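Cómo dar una pastilla a un gato en casa

Guía de la clínica Kivholm para propietarios. Es la misma explicación que damos en consulta cuando un gato se va a casa con tratamiento oral. Sirve para comprimidos y cápsulas; los jarabes se dan de otra manera y tienen su propia hoja.

Antes de empezar

Lea la etiqueta de la caja y compruebe la dosis, la hora y si hay que darla con comida o en ayunas. No parta ni machaque un comprimido sin preguntar. Algunos llevan una cubierta que protege el estómago y otros saben tan mal al romperse que el gato no volverá a dejarse. Si el comprimido tiene ranura y le hemos indicado media dosis, pártalo con un cortador de farmacia, nunca con los dientes ni con un cuchillo de cocina.

Prepare lo siguiente:

Una toalla mediana.
La pastilla, ya fuera del blíster.
Una jeringuilla sin aguja con unos mililitros de agua.
Un premio que le guste de verdad.

Elija una superficie estable y a la altura de su cintura. Si la mesa resbala, ponga la toalla debajo del gato. Cierre la puerta de la habitación y saque a los demás animales. 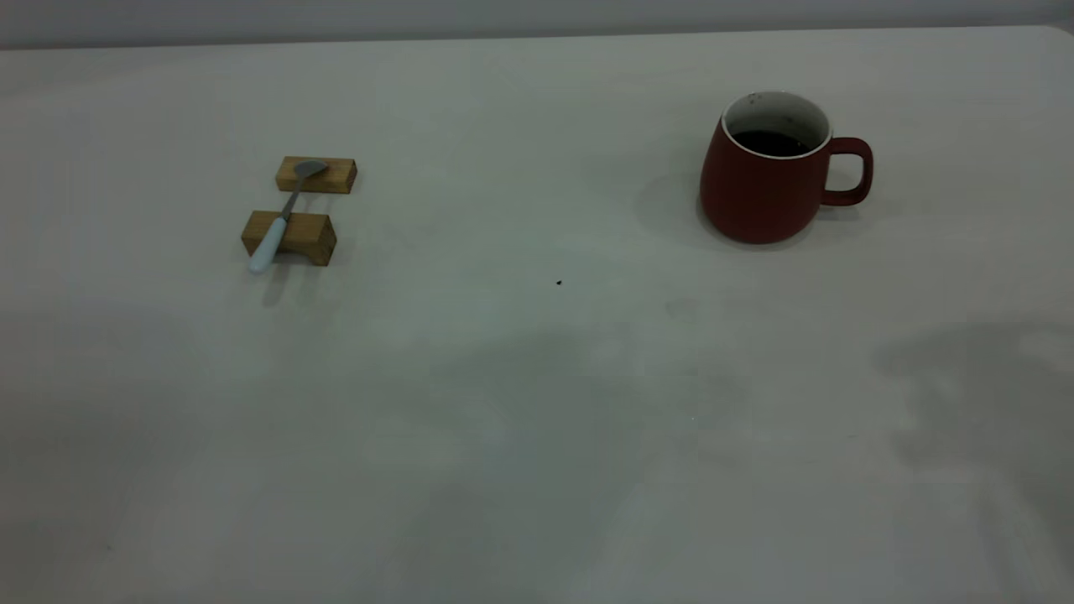 Štěpánka Vávra nos escribió que con Reka la mesa no funciona: en cuanto la sube, la gata se pone rígida, y en cambio en el suelo, sentada entre sus rodillas y mirando hacia fuera, se la toma casi siempre. Es una postura válida. Arrodíllese con los talones juntos por detrás, para que el gato no pueda retroceder, y siga los mismos pasos.

Primer intento: con comida

Si el medicamento lo permite, empiece por aquí. Haga tres bolitas pequeñas de paté o de comida húmeda y esconda la pastilla en la segunda. Ofrezca la primera vacía, después la que lleva la pastilla y enseguida la tercera. Muchos gatos tragan la segunda sin morderla si ya están viendo la siguiente. Mire el suelo y el plato al terminar, hay gatos que apartan la pastilla y se comen el resto.

No la mezcle con la ración completa. Si deja la mitad, no sabrá cuánto medicamento ha tomado.

Segundo intento: a mano

1. Coloque al gato de espaldas a usted, con los cuartos traseros apoyados contra su cuerpo. Si saca las uñas, envuélvalo en la toalla dejando fuera solo la cabeza.

2. Ponga la mano que no usa para escribir sobre la cabeza, con el pulgar en un pómulo y el índice o el corazón en el otro. No apriete los bigotes ni los ojos.

3. Levante la cabeza hasta que la nariz apunte hacia arriba. La mandíbula se afloja un poco.

4. Con la otra mano sujete la pastilla entre el pulgar y el índice y baje la mandíbula con el dedo corazón, apoyándolo en los dientes pequeños de delante.

5. Deje caer la pastilla en el centro de la lengua, lo más atrás que pueda. Si queda en la punta, la escupirá.

6. Cierre la boca, baje la cabeza a su posición normal y espere. Cuando el gato se pasa la lengua por la nariz, suele haber tragado.

7. Dé el agua con la jeringuilla por un lado de la boca, poco a poco – una pastilla seca puede quedarse pegada en el esófago e irritarlo. Con la doxiciclina y la clindamicina este paso es obligatorio.
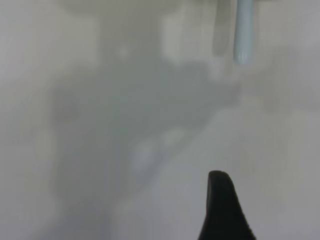 El lanzapastillas es útil cuando el gato muerde o cuando a usted le da reparo meter los dedos. Se carga la pastilla en el extremo, se introduce por un lado de la boca y se empuja el émbolo con la lengua todavía plana. Compre uno de punta blanda y revísela de vez en cuando. El extremo tiene que ser redondeado, con una forma parecida a la del cilindro azul claro que se ve en la foto, y sin rebabas que puedan arañar el paladar. Lávelo con agua y jabón después de cada uso y no lo comparta entre gatos enfermos.

Si no sale bien

Pare después de tres intentos. Suelte al gato, déjelo tranquilo y pruebe más tarde. Una pastilla medio deshecha y con saliva ya no se puede aprovechar en muchos casos; llámenos antes de dar otra entera, para no duplicar la dosis.

Si babea mucho o hace espuma, normalmente es por el sabor. Ofrézcale agua o un poco de caldo sin sal ni cebolla. Si tose sin parar, respira con la boca abierta o tiene las encías azuladas, venga de urgencia.

Si vomita después de tomarla, apunte cuánto tiempo ha pasado y busque la pastilla en el vómito. No repita la dosis por su cuenta.

Anote cada toma en la hoja que le dimos. En los tratamientos de 13 días o más es fácil perder la cuenta, sobre todo si en casa la dan dos personas distintas. Para consultas sobre la medicación puede llamarnos hasta las 19 h.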